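The Level Book

The Trurnitz reservoir was built to hold water for 210 households and had not done so for years. Shanti Dixit was sent to find out where the water went. She arrived on Feb 19, 2022, with a staff gauge, a level, a box of dye tablets and the previous inspector's book.

The book was a standard field ledger with a water-resistant cover. Each page had four columns: date, stage, inflow, remarks. The first three columns were complete. The remarks column was blank until page 31, where the inspector had written "wind." Two pages later he had written "not wind."

She set the level on the east abutment and took a backsight to the benchmark, a brass disk set in the concrete and stamped 711. Her reading differed from the book by two millimeters. She moved the tripod, let it settle and read it again. The difference remained. Either the disk had risen or the abutment had sunk, and disks set in concrete do not rise.

Seepage through an earth dam follows a known form. Water enters on the upstream face, passes through the core at a rate set by the head and the soil, and leaves at the toe drain. At Trurnitz the toe drain was dry. She put her hand in the pipe up to the elbow and brought it out with dust on it.

She dropped the first dye tablet at the intake, the second at mid-pool and the third along the west bank, where the clay blanket was thinnest. Then she walked the downstream channel with a flashlight until dark. The channel ran clear. She slept in the gatehouse on a cot that had been bolted to the floor.

In the morning the stage was down again. Evaporation in February accounted for almost none of it. She entered the figure and left the remarks column alone.

The manager at Arancibia, the next village down the valley, called at noon to ask whether she had opened a gate. She had not. He said that the old well behind the school had come up in the night and was running over its curb. He said it politely. The well had been dry since his father's time.

"What color is it?" she asked.

He put the phone down. She heard a door, then gravel, then a long interval with no sound in it. She used the time to sharpen a pencil.

"Green," he said.

Arancibia stood on the far side of a granite ridge. The maps showed no fault through it and no limestone under it. She unfolded the geological sheet on the cot and measured the distance with a scale, and then measured it the other way, from the well to the pool. The two measurements agreed.

She opened the ledger to the current page. Under remarks she wrote the name of the village. She considered this, and turned back to page 31. With the book held flat to the window, she could see that the word before "wind" had been erased. It had nine letters and began with an A.

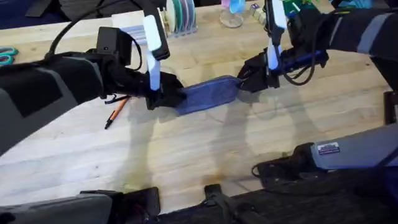
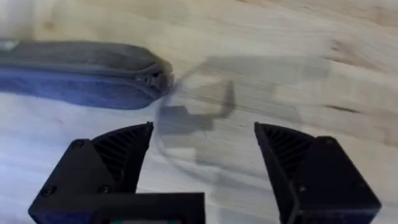
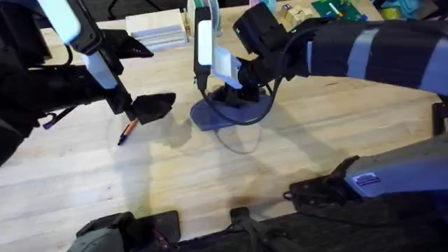 Light wooden tabletops, three views.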